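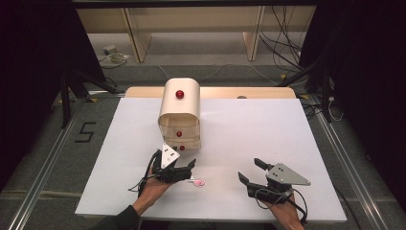 One buyer wrote to tell us the Saston block did no more for her sticking drawers than a candle stub would have, and asked why we still bother to stock it.

Fair question. A candle stub will get you a fair bit of the way. We sell the block anyway, and this page is mostly what we'd tell you across the counter.

Saston Drawer Wax, 30 g block
Stock number: 93
Colour: off-white
Suits: timber runners, timber drawer sides, wooden sliding doors
Doesn't suit: ball-bearing runners, nylon wheels, anything already oiled

What the packet says
The packet promises 2000 smooth openings from one coat. We can't find out who did the opening, or what was in the drawer at the time. We waxed the cutlery drawer in our own tearoom, which gets a hammering, and kept a tally sheet taped inside the cupboard door. By 700 it was dragging again. An empty drawer in a spare room would no doubt do better, but you probably aren't buying wax for that one.

The packet also says "restores the timber". It doesn't restore anything. It's wax.

What it's good for
Dry timber rubbing on dry timber, in a drawer that more or less fits. Old kitchen dressers, sewing boxes, small chests with a single knob where you end up pulling slightly off centre and the thing jams at an angle. If the drawer squeaks but moves, a coat will nearly always quieten it.

If it only sticks in humid weather, wax is a patch. The timber has swollen and needs a light sand or a pass with a plane, and you should wait for a dry spell before you take anything off or you'll have a rattly drawer by August.

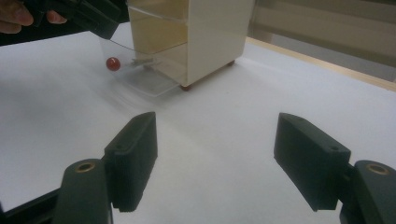
Wipe the runners with a dry cloth before you start. Old wax holds grit, and new wax over grit makes a lovely sanding paste. Rub the block along the runner and the bottom edge of each drawer side, firmly enough to leave a faint smear. Slide the drawer in and out a few times, then wipe off whatever has gathered at the front. One thin coat. People put it on like butter and then ring us about the crumbs.

Keep it off any surface you intend to paint or glue. Paint won't take over it, and getting it back out of open grain is a miserable job.

The others we've tried
Brusberg Glide Stick: softer, easier to apply in a tight carcass, smells strongly of lemon. Linen picks up the smell. Costs more and lasted no longer for us.

Kwok Runner Tape: a slippery adhesive strip. Works very well if you have the clearance for it, and most old drawers don't. Check before you peel the backing.

Remo Silicone Spray: quick, and it gets everywhere. We stopped carrying it in December 2019 after too many complaints about refinishing. Fine on metal, we'd keep it away from timber.

Returns
Unopened blocks can come back. Used ones can't, even if you were right about the candle.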